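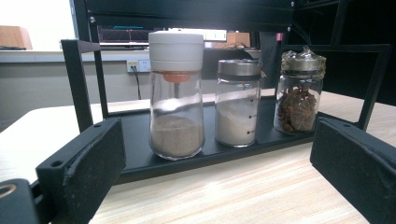
Spice jars on the rack, between the gripper fingers

Hataro Misport site, hand-held gripper station
Pre-session safety checklist, with my comments
Checked 16/10/2024

I've gone back to the long version of the form this time (the one we wrote in June), since the short one had turned into a page of ticks and I wanted room to talk. OK means OK. "Fix" means before the next session, please, and "Watch" means I'll look again myself.

1. Table and rack

Table steady when leaned on: OK. I leaned on all the corners and gave it a good shove too.

Rack level, bolts tight: OK. One bolt took a quarter turn. I'd like this on the weekly list as well.

Load on the lower shelf under our limit: OK. We're nowhere near it with jars of spice!

Tray edges free of burrs: Watch. I ran a rag along them and it snagged once near the back. No cuts so far, but people reach in there all day with their minds on something else.
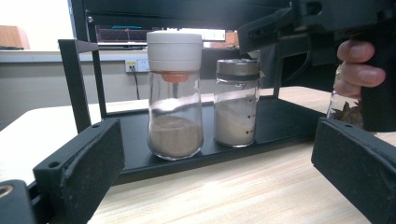 2. Glass and contents

Jars checked for chips before use: OK. Go over the rim and the base with a fingertip, slowly, lids off. A chipped jar goes in the glass bin, and please don't "save" it as a pen holder.

Lids on and seated: OK, with a grumble. Our rule says any jar that gets lifted has to be closed well enough to survive being tipped on its side. Plastic wrap passes if it's tight at the neck, but I'd still take a real lid over wrap any day.

Contents dry food goods only: OK. Powder on a tabletop is slippery, and fine pepper in the air is no fun for anybody, so wipe up as you go.

Broom, pan and thick gloves within reach: Fix. I found the gloves in the other room. Again.

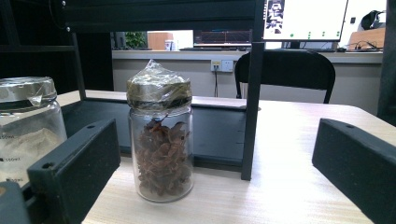
Spare jars kept off the working area: OK. I used to let this one slide, and then I knocked one over with my own elbow, so now I'm strict about it.

3. Grippers

Finger blocks secure, screws in: OK. Wiggle each finger by hand before you close it on anything. The Trnka guide we follow wants this done at the start of every session, and I'd add after every drop.

Pinch check on a foam block: OK on both sides. Please use the foam and leave your thumb out of it.

Grip surfaces clean: Fix. There was a greasy film on one pair. Glass plus grease is how we lose jars.

Usage log up to date: OK. It's at 296 hours, and the next full strip-down is due well before 1000.

4. Cables and floor

Cables have slack at full reach: OK. I stretched as far across the table as I could and nothing pulled.

Plugs and outlets undamaged: OK.

Floor cables tidy and out of the walking path: Watch. They creep. You tidy them, you turn around, and they've crept again.

Floor markings readable: OK.

5. People

Sleeves rolled or snug, no dangling bracelets: OK.

Breaks taken: Watch. The Clorby sheet says stop after 27 minutes, and I watched a session run over by a fair bit. Holding your arms out in front of you is tiring, and tired hands drop things.
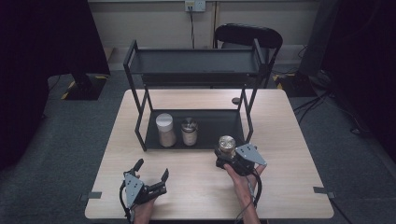 What should I do if a jar slips while I'm holding it in the gripper?
Let it fall and step back. Don't grab for it with your free hand or try to pin it against the rack. Once it has settled, put both grippers down, get the gloves on and sweep up before anyone goes on working. Write it in the log even if the jar didn't break.

6. Sign-off

Station can be used once the gloves are back and the grip surfaces are wiped. I'll recheck the tray edge and the floor cables at the next inspection. If the form is missing something you keep running into, scribble it in the margin and I'll type it up.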